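Getting More Out of a Two-Basin Kitchen Sink

Household Tips > Kitchen > Sinks and Dishes
Updated 04/04/2024

A sink with one big basin and one small one can be handy or annoying, depending on how you use it. Most people end up using the big side for everything and letting the small side fill up with spoons. A few changes to your routine will fix most of that. These tips assume you have a dishwasher close to the sink, but the first half works fine without one.

Give each basin a job

Decide which side is for dirty dishes and which side is for food, and stick to it for at least a couple of weeks. In our kitchen the small basin takes cups and small dishes that are waiting for the dishwasher. The large basin is kept free for washing vegetables, draining pasta and filling pots. When someone drops a plate in the large basin, it goes into the dishwasher before cooking starts.

If you cook with big pans, you may want it the other way around. A 12-inch skillet won't sit flat in a small basin, and a pan propped at an angle tends to drip on the counter. Try it both ways.

Don't let the small side pile up. Mugs stacked in a deep basin chip easily, and a knife at the bottom is hard to see. Take things out one at a time, by the handle where there is one.

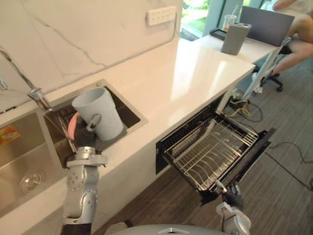 Clear the small basin with the dishwasher rack already pulled out.

Load straight from the sink

Open the dishwasher before you pick up the first dish. It sounds too simple to mention, but a lot of drips on the floor come from standing there with a wet mug in one hand and trying to open the door with the other.

Scrape food into the trash or compost. A quick rinse is enough for anything sticky, like egg or oatmeal. Most newer machines don't need plates rinsed first, so check your manual before you spend water on it.

Load the back of the rack first and work forward. Cups go in upside down, tilted a little if the base is hollow, or you'll get a puddle in every one. Keep tall items away from the spray arm and give the arm a spin by hand before you close up.

Use a rack that sits in the sink

The most useful thing we've added is an expanding wire rack. It slides in and out to match the width of the basin and has a plastic support at each end. Ours is from Juntunen and cost 18 dollars. Breltar makes one that looks much the same, with shorter rods. Measure the inside of your basin at the top and again a few inches down before buying, as many sinks get narrower toward the bottom.

You can rest the rack over the basin opening or set it down lower inside. High is better for drying glasses. Low keeps lettuce and berries from splashing water all over the counter when you rinse them.
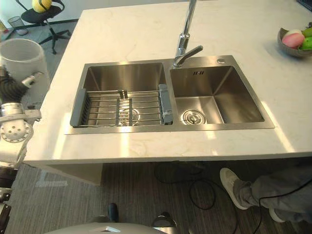 Wash the rack itself once a week. Pull it all the way out to its longest setting, because gunk collects where the rods overlap. An old toothbrush and dish soap will do it. Dry the plastic ends with a towel, and check the undersides for a slimy film. If you find any, soak the ends for 8 minutes in warm water with a splash of white vinegar, then rinse.

Don't put a hot pan on the rack. The metal can take it but the plastic ends may soften, and the pan can slide.

Keep the drains working

Lift out the strainer every evening and knock it into the trash. Once a month, pour a kettle of hot tap water mixed with dish soap down each side. Skip boiling water if you have plastic pipes.

When one side drains slowly and the other is fine, the clog is usually close to the slow drain and you can often reach it by hand or with a plastic drain strip. When both are slow, the problem is farther down. Block one drain with a wet rag while you plunge the other, or the air just comes up the other side.

Wipe down stainless steel

Hard water leaves white spots on brushed steel, mostly at the back near the faucet. Wipe with a soft cloth in the direction of the brushing. For spots that won't move, use a paste of baking soda and water, leave it for 2 minutes and rinse well. Never use steel wool. It leaves tiny bits behind that rust.

New sinks often come with a sticker on the inside wall. If you want it off, warm it with a hair dryer, peel from one corner, and rub the leftover glue with cooking oil. Wash the oil off with soap.

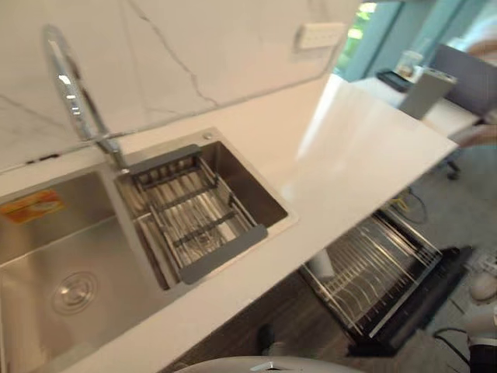
Switch which side the rack sits on once in a while. It makes you clean under it, and you may find you like it better over the small basin, with the large one open for pots.

Glossy white counters show every drip, so keep a folded towel near the sink and run it along the front edge after you load the dishwasher. Pay attention to the seam where the counter meets the sink. If the caulk there is dark or peeling, cut it out and replace it with kitchen silicone. A small tube of the Akgate kind did our whole sink with plenty left over. Let it cure overnight before you run the faucet.

More in this section: Descaling a Faucet / Storing Fruit on the Counter / Getting Stains Out of Mugs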